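Cleaning a Small Bathroom: Tank, Walls, Trim and Floor

Posted by Treasa Cullinane, May 20, 2023

A small bathroom takes me 40 minutes if I do it in the right order and an hour and a half if I don't. These are the notes I wrote for my nephew Cormac when he moved into his first apartment, cleaned up a little. They cover the room from the top down, with extra on the parts people skip.

What to have on hand

Two microfiber cloths, one old towel, a toilet brush, an old toothbrush, a plastic putty knife, dish soap, white vinegar in a spray bottle, and a bucket. Rubber gloves if your skin is sensitive. You can buy a separate cleaner for each surface, but in a room this size you end up with more bottles than floor.

One warning before anything else. Do not mix vinegar or any other acid with bleach, and do not use one right after the other on the same surface. Pick one for the day. Open the window or run the fan either way.

Clear the room first

Take out the bath mat, the trash can, the spare rolls and anything sitting on a ledge. Put it all in the hall. It takes two minutes and you won't have to lift each thing three times. Shake the mat outdoors and put it in the wash if the label allows.

Next, dry dust. Most of what collects in a bathroom is lint from towels and toilet paper, and once you spray it you have paste. Go over the light fixture, the top of the door frame, the fan cover and the walls with a dry cloth. Vacuum the floor before any water goes down, and use the crevice tool in the corners.

The toilet, starting with the tank

Put your bowl cleaner in now and leave it while you work on the outside. Read the bottle for the time. Most people scrub too soon.
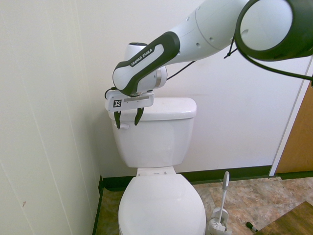 The tank gets less attention than the bowl, and it usually needs a good wipe all over. Start with the lid and work down the front, then the sides. A white tank like this one, standing against the back wall, also has a side you can't see, and the dust gets in there and sticks. Wrap a damp cloth around a yardstick, hold it with a rubber band at each end, and slide it down between the tank and the wall if there's a gap. If the cloth comes out gray, rinse it and go again.

Lift the lid off now and then and look inside. Use both hands and lay it flat on the old towel, well away from where you'll be standing. Lids chip easily, and finding one to match an older toilet can take weeks. Brown or orange marks inside the tank are usually mineral deposits from the water. Turn off the supply valve, flush, and wipe down the sides with vinegar on a sponge. Keep the vinegar off the rubber parts, and don't use tank tablets with bleach in them, which are hard on the flapper.

While the lid is off, check that the water sits below the top of the overflow tube. To check for a slow leak, put a few drops of food coloring in the tank and leave it for 30 minutes without flushing. Color in the bowl means the flapper isn't sealing. A new one is cheap and most clip on by hand.

After the tank, do the handle, the seat hinges and the seat, in that order. The toothbrush is for the hinges. Many seats have a cap over each bolt that pops up with a fingernail, and underneath is where a lot of bathroom smell comes from. If you've cleaned everything and there is still a smell, look there.

The outside of the base comes last, all the way around the back. Use the second cloth for this and don't let it touch anything else afterward. Then scrub the bowl, flush, and close the lid.

Walls

Smooth wall panels are easier to keep than tile or paint, but they do have seams, and the seams are where you should be careful. Use a cloth that is damp and well wrung out. Spraying straight onto a seam can push water in behind the panel, and over a few years that does more harm than the dirt would. Spray the cloth.

Dish soap is enough for most walls: one squirt in half a bucket of warm water. Wipe from the bottom up and rinse from the top down. Dirty water running down a dry wall leaves streaks that take longer to get off than the dirt did. Matte panels should be dried as you go. Don't use a scouring pad or powder on them, or you'll polish a shiny spot that shows every time the light is on.

For scuffs, try a pencil eraser first. A melamine sponge works too, but it is a fine abrasive, so test it in a corner and press lightly.
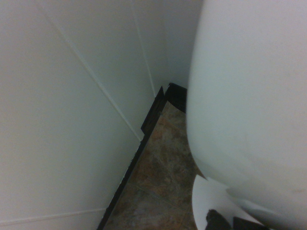 If you find a seam that has opened up, leave it dry for a day before you seal it. Scrape out anything loose with the plastic putty knife, wipe with rubbing alcohol, and run a thin bead of mildew-resistant silicone. Smooth it with a wet finger. A thin bead holds as well as a fat one and doesn't catch dust. Keep the shower off for as long as the tube tells you.

Inside corners want the same treatment. They move a little as the house warms and cools, so use silicone there and not a hard filler. I used filler in our old place on Ulby Street and it had cracked by December.

Trim

Dark trim shows lint and dried drips, while white trim shows scuffs. Either way the top edge is the part that matters, because it's a shelf. Run a dry paintbrush along it before you use anything wet. A two-inch brush is good, and it gets into notches and joints where a cloth won't go.

Then wipe with the soapy cloth and follow with a dry one. On very dark trim any soap left behind dries to a white haze. If you already have the haze, equal parts vinegar and water will take it off. Painted wood trim should only get a barely damp cloth.

Behind the toilet, where the trim runs out of reach, I use an old sock over a long wooden spoon. My neighbor Bláthnaid uses a bottle brush with a bent handle and says it's better. Both work.

Floor

Find out what your floor is before you put vinegar on it. Real marble and travertine are damaged by acid, and the dull spots it leaves have to be polished out. Many tiles only look like stone and are quite tough, but if you rent, or didn't lay the floor yourself, treat it as real stone until you know. Warm water and a neutral floor cleaner are safe on both.

A mottled floor hides dirt well. That is handy during the week and a nuisance on cleaning day, when you can't tell where you've been. Work in strips from the far corner to the door. In a narrow space beside the toilet, skip the mop and use a cloth by hand. A mop pushes hair and lint up against the trim and leaves it there.

Grout lines can be done with the toothbrush and a paste of baking soda and water. Leave it on for 11 minutes or so long as it takes you to do the sink, then scrub along the line and wipe up with clean water. Twice a year is plenty.

Dry the floor with the old towel. Push it around with your foot if your back is bad.

How often

Bowl, seat and handle: weekly.
Tank and base: weekly, or every other week if one person lives there.
Floor: weekly.
Trim: once a month.
Walls: every two months, sooner around the light switch.
Inside the tank: twice a year.
Fan cover: twice a year.

Put the mat back only when the floor is completely dry, and leave the door open for the rest of the morning.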